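3.2. Superficies de apoyo y objetos sin lugar asignado

El segundo bloque del estudio se ocupa de lo que queda encima de las superficies de apoyo de una vivienda cuando no tiene un sitio propio. Por superficie de apoyo entendemos cualquier plano horizontal al alcance de la mano: mesas, encimeras, tapas de cómodas, repisas bajas. En la primera fase (Clulthorpe) el registro se limitó a cocinas; en la segunda (Prudamham) se añadieron dormitorios y cuartos de uso mixto, lo que elevó el total a 279 registros. De ellos se descartaron 11 por falta de datos sobre el momento de la recogida.

La codificación distingue tres familias: textil, alimento entero y resto. La familia textil agrupa prendas, paños y ropa de cama, y no exige identificar la pieza. En la prueba inicial se pidió a los codificadores que separaran prenda de paño, y el acuerdo fue bajo. Una tela amontonada apenas ofrece indicios de su forma extendida, y los elementos que ayudarían a reconocerla – un botón, una etiqueta, un dibujo estampado – suelen quedar medio tapados o resultan ambiguos. La tela rosa de la figura 2a es un caso de este tipo: los pliegues son anchos y cruzan la pieza en diagonal, y cerca del borde superior hay una pequeña mancha azul pálido que un codificador puede leer como botón y otro como etiqueta. Ambas lecturas se aceptan y el registro pasa a «textil, sin precisar».

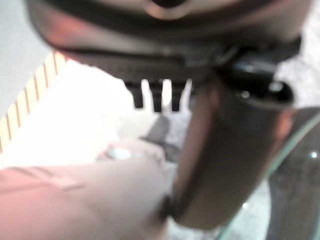 Figura 2a. Textil sin precisar, junto a una superficie blanca.

El problema tiene consecuencias para el análisis de la recogida. Quien ordena decide el destino de una tela según lo que cree que es: un paño vuelve a la cocina y una prenda va al armario o a lavar. Si la identidad es dudosa, la persona suele levantar la pieza y extenderla antes de decidir. En el protocolo de Sayegh ese gesto se anota como paso independiente, con el código E (extender), y no se suma al tiempo de transporte. Doblar se anota aparte, con el código D, y solo cuando la pieza se dobla sobre la misma superficie en la que estaba. Las piezas dobladas en otro lugar se registran por su destino final.

La familia de alimento entero plantea el caso contrario. La identificación es casi inmediata, incluso con una vista parcial, y lo que varía es el destino. Una fruta de piel gruesa puede quedarse en la mesa, pasar a un frutero o guardarse en frío, y los hogares participantes no siguieron una regla común. La piña se eligió como pieza de referencia por dos motivos. El cuerpo, con su superficie de ojos en rombo, no se confunde con el de otra fruta habitual, y la corona obliga a tomar una decisión de agarre que no aparece con manzanas o naranjas. Algunas personas la levantan por las hojas; otras rodean el cuerpo con las dos manos. También influye el espacio disponible, pues tumbada ocupa bastante más superficie que de pie.

El color de la piel se recogió como variable secundaria, con una escala de cuatro tonos que va del verde al anaranjado. El ejemplar de la figura 2b se codificó en el tono amarillo dorado con zonas anaranjadas. En la corona, las hojas pasan del oliva parduzco en la base al verde vivo en las puntas, pero la escala no contempla las hojas y ese dato queda fuera de las tablas. La posición se anotó como «de lado».

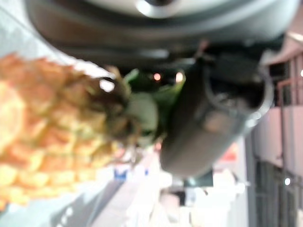 Según Zaid Boutros, que la piña se deje tumbada o de pie depende menos de la costumbre del hogar que de lo que ya hay en la mesa, y separar ambas variables exigiría repetir el registro con la superficie despejada. Añade que en su propia codificación habría incluido la corona como parte con valor propio, porque muchas personas tiran de una hoja para juzgar si la fruta está madura y ese gesto se confunde con el inicio de la recogida.

La observación se incorporó en parte. En el segundo pase de codificación, realizado en septiembre, se añadió una categoría de contacto previo que reúne cualquier toque sin desplazamiento posterior de la pieza. No fue posible repetir los registros con la superficie despejada, de modo que la relación entre posición y ocupación se presenta en la sección 4 solo de forma descriptiva.

Queda pendiente el tratamiento de las superficies en las que coinciden textil y alimento. En la versión actual cada pieza recibe su propia línea y se pierde el orden en que fueron retiradas. La hoja de registro de Dralstead incluye una columna de orden, que se adoptará en la fase siguiente.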